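Zandico Staff Kitchen — Tableware and Tables Check
October 22, 2023
Checked by: Folasade Ajayi
Copy to: Ruaridh Lindsay

1. Table surfaces wiped and dry — OK
2. Table legs steady — OK
Comment: second table rocked a little in August. New foot fitted, no movement now.

3. Plates free of chips at the rim — 2 removed
Comment: 25 plates checked, both sides. The two removed had small chips you could feel with a thumb. They are in the box under the sink for Ho-yin to write off.

4. Glaze sound, no cracks in the well — OK
Comment: tilt each plate toward the window when checking. Fine cracks are hard to see with the shine straight on.
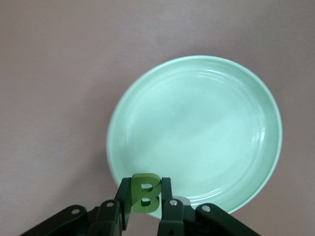

5. Grooves clean — see comment
Comment: plates with rings inside the rim hold dried sauce if they go in the dishwasher unrinsed. Four sent back for a soak. Use the soft brush, no scouring pads.

6. Stacks no higher than 16 — not OK
Comment: left-hand shelf was over. Split into two stacks during the check.

7. Bowls and mugs — not checked this time
8. Broken-dish bin has a lid and label — OK

Still open: replacement plates to be ordered, Siu-ming Chang has the form. Recheck item 6 at the next visit.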